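Hello all, and welcome to the second progress report from the Allham allotment and orchard project. I meant to send this a fortnight ago but the ground finally dried out enough to dig, and when that happens at Allham you drop everything and dig. So it's Wed 11 November, it's raining again, and I've got a pot of tea and my notes.

The grant you gave us was for three jobs: clearing the bottom field, getting the water sorted, and planting the first rows of fruit trees. I'll take them in the order they caused me trouble.

Water first, then. When I wrote last we were still carrying it down from the tap by the lane in cans, which is fine for a bed of lettuces and hopeless for an orchard. The plan was one long pipe run from the lane to the bottom gate with a standpipe at each end. We dug the trench over three weekends in September, hit a seam of old brick and clinker halfway along (somebody's garden path, I think, or possibly a shed floor) and had to bend the whole thing round it. That added 60 metres to the pipe and a good deal of grumbling. The extra came out of the contingency, and there's still some left in there.

The standpipes work, and they work well! I stood in the drizzle turning one on and off like a child. We've lagged both with old carpet for now and there'll be proper covers before the hard frosts. I still need to get the meter reading over to the water company.
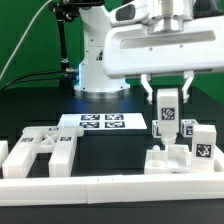 Wiroj Saithong thinks we should have put in a third standpipe while the trench was open, and he told me so at some length over the fence. One in the middle would save the plots on the east side a long walk with a full can, and he reckons it'll cost twice as much to dig down to the pipe later. I think he's right about the walk. On the cost I'm less sure, as the pipe has a joint near there already and it's only a spade and a half down. I've asked for a price and I'll put it in the next report.

The bottom field took longer than I said it would. I told you in the application that we'd have it clear by the end of summer, and we weren't even close. The brambles were the easy bit. Underneath them was couch grass, and underneath that was a layer of black plastic sheeting which must have been put down years ago and had broken up into ribbons. Every forkful came up with a strip of it trailing behind. We filled two skips when I'd budgeted for one, so that line is overspent and you'll see it in the accounts. I'd rather tell you here than have you find it.

What we've got now is a clear rectangle running down to the ditch, with the hedge on the Hebden side cut back to chest height. The hedge looks brutal at the moment. It'll come back thicker, I promise, and we left the stretch with the old nests in it well alone.

The soil is heavy but it's not bad at all. I sent a sample off and it came back slightly acid and short of potash, so we've been saving wood ash from every bonfire and every log burner we can lay our hands on. If you live nearby and have a bucket of it going spare, leave it by the gate with the lid on. No coal ash, please – we had one bag of that and I had to take it to the tip.

Now the trees, the part I really wanted to write about. The order is in with the Lorbridge nursery for 48 bare-root trees, mostly apples, with some plums and a short row of pears against the warm end. I spent far too many evenings on the list. I wanted old kinds that you can't get in a shop, everybody else wanted something you can eat straight off the branch in a normal year, and we've ended up with a fair mix of both. The cookers lost out a little. There was a strong feeling that one person can only make so much crumble. 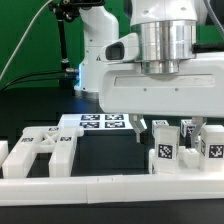 Will there be any fruit to pick next year? Very little, and we'd be better off without it, as young trees should have their first fruitlets taken off so that they put their strength into the roots. A few of the plums might be allowed to keep a handful. A decent crop is three or four years away.

The trees come to a shade under what I'd set aside, thanks to the nursery letting us have the stakes and ties at trade price. I've put the saving towards rabbit guards. I had hoped to get away without them, but I counted 55 droppings in one square yard by the ditch (yes, I did count them, I was waiting for the rain to stop) and that settled the matter.

Money, since you'll be wanting it. We've had £3,000 from you so far, in one payment, and it's gone on pipe and fittings, the two skips, the digger hire, the soil test and the deposit on the trees. Receipts are all scanned and will come over in a separate email. The only one missing is for the gravel under the top standpipe, and Uthai Wongsuwan is looking for it in the van. We'd like to draw down the second payment before planting if that's all right with you, so that the balance on the trees doesn't have to sit on my own card.
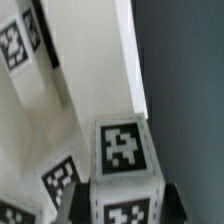 I should mention the bookings as well. We've moved the plot rota and the waiting list onto Jokitz, after a year of running it from the back of my diary, and people can now see for themselves which plots are free and put their names down for work mornings. It took a bit of getting used to. Two plots were let to the same family under different spellings and one work morning appeared at three in the morning, but both of those were my typing. The waiting list is shorter than I'd thought once the people who had moved away were taken off it.

Planting is next. The trees will be lifted once they're properly dormant and we need to get them in the ground within a few days of collection, so I'm keeping a trench of loose soil ready by the shed to heel them in if the weather turns against us. The holes are marked out with canes already. Please don't move the canes, even the ones that look wrong. The crooked row is crooked on purpose, to stay clear of the pipe.

After that there's the path to the bottom gate, which turns to soup every time a barrow goes down it. I've been offered woodchip by the tree surgeons who do the lane and I've said yes to as much as they can tip. It isn't in the grant and it won't cost us anything beyond sore backs.

You're very welcome to come and see it all. Wellingtons are a must, and park on the lane, not in the gateway, as the tractor needs to get through. I'll send the standpipe price and the receipts as soon as I have them.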